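Robot Systems Lab, Unit 6: Faults and What They Cost
Notes by Hidayah Lau

Read the Cleter cell report before lab. It is short, mostly because the people who wrote it were embarrassed.

The task was bag handling. Approach the bag, close on the strap, lift, place in the bin. In January the Kesmont cell ran it 43 times and logged 43 successes. The bin held 19 bags at the end of the run. You may do the subtraction yourselves.

The controller's test for a grasp was finger force above a threshold. Press a finger into the padded side of a bag and you get force. The log says "grasp OK," the arm rises with great confidence, and the bag stays home. 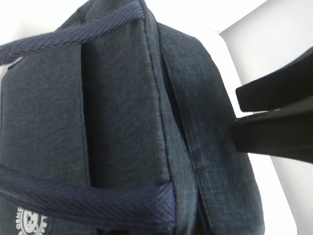 Fig. 6.1. Wrist camera view at the side gusset. Both straps are in view, away from the fingers.

Note how little of the bag's outline you get at this range. The detector had been trained on whole bags seen from a polite distance, and up close it would call almost any long ridge a strap. A seam with a fold beside it is a long ridge.

The safety part: on run 17 a fingertip snagged in a seam and the arm kept lifting. The force limit had been raised in January to stop "nuisance trips" — a phrase you should learn to fear. The E-stop worked. The fixture did not survive.

Changes made afterward:
Finger gap checked after closing, along with force.
Force limit put back where Jullier set it.
2 cm test lift, then a second look before the full lift.

For next time: write one paragraph on why the success counter never disagreed with itself. Salinas section, bring your own logs. Please don't tidy them first.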